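The Small Kitchen, Slowly
By Golshifteh Tabrizi

When I moved to Londanley in June, I had a kitchen with one drawer and too many boxes. My neighbour in Estside had told me to buy nothing for the first month. I followed her advice, except for a kettle.

Every evening I put on the table only the things I had used that day. The rest stayed in the hall. After some weeks I gave 99 pieces to the charity shop on Kingi Street, and I do not miss them, apart from one good sieve.

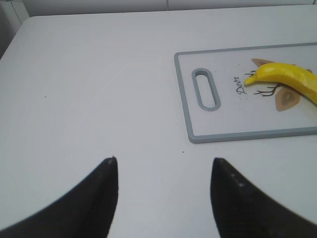

Cutting boards were my difficulty, as I owned five and loved all of them. I kept the light one for fruit. It is white plastic with a grey rim, and a long oval hole near the end makes it easy to hang on a hook. The word "Deer" is printed on it in dark handwriting letters, with thin brown antlers next to it. My bread board is older and heavier, and it lives beside the stove.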